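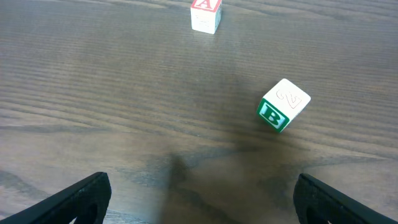 What does Gilmartin do?

Gilmartin cleans, repairs and reprints wooden alphabet blocks for schools, nurseries and private owners, and cuts replacement blocks for sets that have gaps.

About the workshop

The business was started by Catríona Geraghty, who had worked as a screen printer, and Ciarán Hegarty, a joiner. Geraghty handles printing and color matching. Hegarty handles cutting, sanding and fitting. Saoirse Hayes joined later to run intake, cataloging and shipping. Heidrun Nägeli works two mornings a week on color records and keeps the letterform archive.

Most of our work comes from schools. A set that has been in daily use usually arrives with missing letters, rounded corners and faces that no longer print clearly. Private work is mostly older family sets, where the owner wants the wear left alone and one or two lost blocks replaced.

How a set is processed

On arrival each block is laid out on the sorting table in alphabetical order, letter face up. Duplicates go behind the first. Hayes records the size of the cube, the letter on each face, the printing colors and any raised or pressed design on the side faces. Blocks from different sets are often mixed together in the same box, and these are separated by cube size first and letter style second. A serif capital and a sans serif capital of the same height can come from the same set, so letter style alone is not used to reject a block.

Cleaning is dry wherever possible. We use a soft brush, then a vinyl eraser on unprinted areas. A barely damp cloth is used only on faces that pass a rub test at one corner. Blocks are never soaked. Water raises the grain and lifts water-based inks, and a block that has swollen will not sit square with the others for several weeks.

Sanding is limited to edges with splinters. We do not sand printed faces unless the face is being reprinted.

Reprinting is done by hand screen, one color at a time. Borders are printed before letters. Red is the color we are asked for most and the hardest to match, as old reds drift toward either orange or brown depending on how they were stored. Nägeli keeps painted samples of every red we have mixed, 78 at present, and new jobs are matched against these in daylight between 10 a.m. and 2 p.m.

Replacement blocks are cut from basswood unless the set is clearly something else. Edges are broken with 240 grit. Schools receive crisp blocks. For private sets we can tone the new wood so it does not stand out, and the underside is left untreated so the replacement can always be identified.

The tables

Visitors often ask about the varnished tables. We tried matte mats and returned to varnish. A hard, polished top wipes clean and does not hold grit that would scratch a printed face. It also shows a rocking block quickly, since the reflection under a lifted corner separates from the corner itself. The drawback is glare, and the lamps are set low and to the side for this reason. Hegarty recoats the tops every July, during the two weeks we are closed.

Stock and capacity

We hold 900 loose blocks for matching, sorted by size and then by letter. Vowels run short. X and Q do not. Owners looking for a single letter should send the cube size in millimeters, measured across the unprinted width, together with the colors of the border and letter.

The current limit is 600 blocks a month across all jobs. Sets from schools are booked by term. Private sets are taken in order of arrival.

What we do not do

We do not value sets, strip lead paint or work on plastic blocks. Sets with flaking paint of unknown age are returned unopened once this is established. Please tell us before shipping if you have any doubt.

Contact

Write to the intake desk with a list of the letters you have and the letters you need. Hayes replies to inquiries in the afternoon.

Related pages
Measuring a block for replacement
Letterform archive: serif capitals
Packing a set for shipping
Omo boxes and trays: sizes in stock

This site uses cookies to remember your inquiry list. By continuing to browse you accept their use. Cookie settings

Comments (3)

Ciarán Quinlan
Sent in a school set with no E and two Ks. Came back complete. The new E is a bit brighter than the rest but the kids haven't noticed.

bustevetti_toys
Do you cut blocks larger than 50 mm? Couldn't find it on the measuring page.

M. in Rovholm
The eraser tip worked on my grandmother's set. Went slowly and tested the corner first. Still missing a V.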